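**Ausschreibung: Versuchsingenieur/in (m/w/d) Greifervergleich, Teilzeit oder Vollzeit, befristet auf 2 Jahre**

Die Prosenska GmbH prüft Endeffektoren, Handgelenkkameras und Armsteuerungen für Hersteller und Anwender im Bereich der Objekthandhabung. Für die Vergleichsreihe Briltik suchen wir ab Juni Verstärkung im Versuchslabor. Die Stelle ist dem Bereich Messtechnik zugeordnet und berichtet an die Laborleitung, Maëlys Delorme.

## Gegenstand der Versuchsreihe

In Briltik werden 7 Greifer an 2 Armen unter gleichen Bedingungen verglichen. Je Kombination aus Greifer und Arm sind 100 Griffe pro Objektklasse vorgesehen. Die Objektklassen umfassen starre Behälter, dünnwandige Kunststoffflaschen mit unterschiedlichem Füllstand, Textilien sowie Kleinteile mit geringer Bauhöhe. Erfasst werden Schließkraft, Fingerweg, Schlupf beim Anheben, Lageabweichung nach dem Absetzen und die Laufzeit des Steuerungszyklus.

Ein Schwerpunkt liegt auf transparenten und spiegelnden Objekten. Bei ihnen weicht die aus dem Kamerabild geschätzte Kontur häufig von der tatsächlichen Kontaktlinie ab, insbesondere bei geringem Abstand zwischen Objektiv und Oberfläche. Zu klären ist, ab welchem Abstand die Regelung vom Kamerasignal auf die Kraftmessung im Finger umschalten soll und wie stark dieser Wert von der Fingergeometrie abhängt. 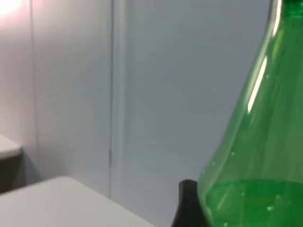
*Abb. 1: Ansicht der Handgelenkkamera, Objektklasse Kunststoffflasche, grün transparent, teilgefüllt. Links neben der Flasche der Greiferfinger.*

Reflexstreifen auf der Flaschenwand und der durchscheinende Hintergrund gehen in die Auswertung als eigene Störgrößen ein. Die Aufnahmen werden dafür manuell annotiert (Kontur, Reflexe, Flüssigkeitsspiegel, sichtbarer Fingeranteil) und mit den Kraftverläufen synchronisiert. Eine nachträgliche Bildaufbereitung findet vor der Annotation nicht statt.

## Aufgaben

- Aufbau, Umrüstung und Referenzierung der Versuchsstände, einschließlich Hand-Auge-Kalibrierung nach jedem Greiferwechsel
- Durchführung der Griffserien nach Prüfplan, Protokollierung von Abbrüchen und Fehlgriffen
- Pflege der Treiberschicht zwischen Armsteuerung (Groder) und Greiferprotokoll
- Annotation und Plausibilitätsprüfung der Kameradaten
- Statistische Auswertung und Zuarbeit zu den Prüfberichten
- Mitarbeit an der Überarbeitung des Prüfplans für die Klasse der gefüllten Behälter

Der Anteil der Arbeit am Versuchsstand liegt bei mehr als der Hälfte der Arbeitszeit. Eine reine Tätigkeit im Homeoffice ist daher nicht möglich; Auswertung und Berichtswesen können nach Absprache ortsunabhängig erledigt werden.

## Anforderungen

Vorausgesetzt werden ein abgeschlossenes Studium der Mechatronik, Automatisierungstechnik, Informatik oder eine vergleichbare Qualifikation (auch Technikerabschluss mit einschlägiger Praxis), sichere Kenntnisse in Python sowie Grundkenntnisse in C++. Erfahrung mit mindestens einer industriellen Armsteuerung ist erforderlich. Kenntnisse in Kamerakalibrierung und Kraftregelung sind von Vorteil, können aber in der Einarbeitung erworben werden.

Die Protokolle werden auf Deutsch geführt, die Abstimmung mit dem Projektpartner Fahy erfolgt auf Englisch. Erwartet wird in beiden Sprachen ein Niveau, das technische Rückfragen ohne Übersetzung erlaubt.

## Rahmenbedingungen

Die Vergütung richtet sich nach der hausinternen Entgelttabelle und wird im Erstgespräch mitgeteilt. Teilzeit ist ab einem Umfang von 50 Prozent möglich. Die Griffserien laufen tagsüber; Nacht- und Wochenendbetrieb ist nicht vorgesehen. Nach Ablauf der Befristung wird über eine Übernahme in den Bereich Messtechnik entschieden. Für Fachliteratur und Weiterbildung stehen 2.000 Euro je Kalenderjahr zur Verfügung.

## Bewerbung

Einzureichen sind Lebenslauf, Abschlusszeugnis und eine Arbeitsprobe, zum Beispiel ein Versuchsprotokoll, ein Auswerteskript oder ein Auszug aus einer Abschlussarbeit. Vertrauliche Inhalte bitte vorab schwärzen. Ein Anschreiben ist nicht erforderlich. Die Unterlagen gehen als einzelne PDF-Datei an die Laborleitung, Kennwort »Briltik Versuch«.

Das Auswahlverfahren besteht aus einem Telefongespräch und einem halben Tag im Labor. Dort wird ein Greifer nach Anleitung montiert, kalibriert und mit einer kurzen Griffserie geprüft; die Auswertung erfolgt gemeinsam am selben Nachmittag. Reisekosten innerhalb Deutschlands werden nach Vorlage der Belege erstattet.

Fachliche Rückfragen beantwortet Maëlys Delorme täglich zwischen 14 und 15 Uhr über die Telefonzentrale.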